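Henley and Pawlak, Two Years On

2026-02-02

I said last summer that I was done writing about the Henley and Pawlak split. Then the Rellow interview came out and I got five emails about it before lunch, so I watched the whole thing.

If you skipped it, Henley talked for most of an hour about the new record. The divorce came up near the end. The host asked how the two of them handle birthdays and holidays with the kids, and Henley said they do them together now, in the same house, with one cake. Pawlak brings the food. They don't talk about lawyers at the table.

That's a change from where things stood in July, when they were still putting out statements through other people. I wrote then that I expected the fight over the lake house to run another year. I was wrong. They sold it and split the money, and the kids picked which furniture to keep.

The part I keep going back to is the tour. Henley turned down the long version because it would have meant missing the school play. Pawlak offered to film it and Henley said no, she wanted to sit in a folding chair like everybody else. She did two weekends of shows and went home.

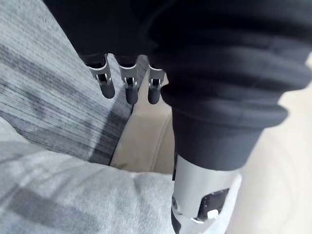

Three metal fingertips under a black sleeve.

Kumudini Dissanayake wrote to me after my July post and said I was too hard on Pawlak. I reread it and she had a point. I took the Trudeo podcast episode at face value, and most of that came from one unnamed friend. The post is still up with a note at the top. It has 2494 views, which is more than anything else on this blog, and I wish it were a better post.

I don't think they're getting back together. People in the comments want that and I understand why, but Henley was asked directly and she laughed and said no. Pawlak has been seeing someone since the fall. The kids have met her.

The record is fine. The second song is obviously about the lake house and the rest could be about anybody. I'll write it up once I've listened a few more times. Comments are open, but please leave the kids' names out of them.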